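News > Service Robots > Vastivham Table Service

Vastivham Table Service, our arm-based clearing and wiping package for lounges and break rooms, is now open for review. This thread sets out what is on offer. 1/5

The package consists of one arm, a wrist camera and setup by our staff. The arm locates items left on a table, removes them and wipes the surface. Glossy white tops are the hardest to read under ceiling lights, so they form a large part of the review. 2/5

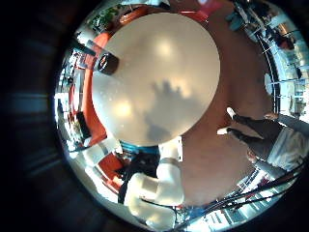

Lucrezia Ferri asks whether the service can be rented for a trial before a site commits. It can. The trial lasts 2 months, and the fee is credited toward a full contract. 3/5

Each contract covers up to 200 table cleanings per month. Replacement pads and camera covers are included. Travel outside Kurkcombe is billed separately. 4/5

Review sites will be chosen in July. Requests should state the size and finish of the tables and go to Angelica Sarmiento at the Kurkcombe office. 5/5

Comments (3)

Cinzia Bellini: Does it handle square tables as well?

Fiorella Marino: Please post the monthly price. We cannot budget without it.

Nives Ferraro: Our break room would like to apply.

Contact | © Vastivham | Back to top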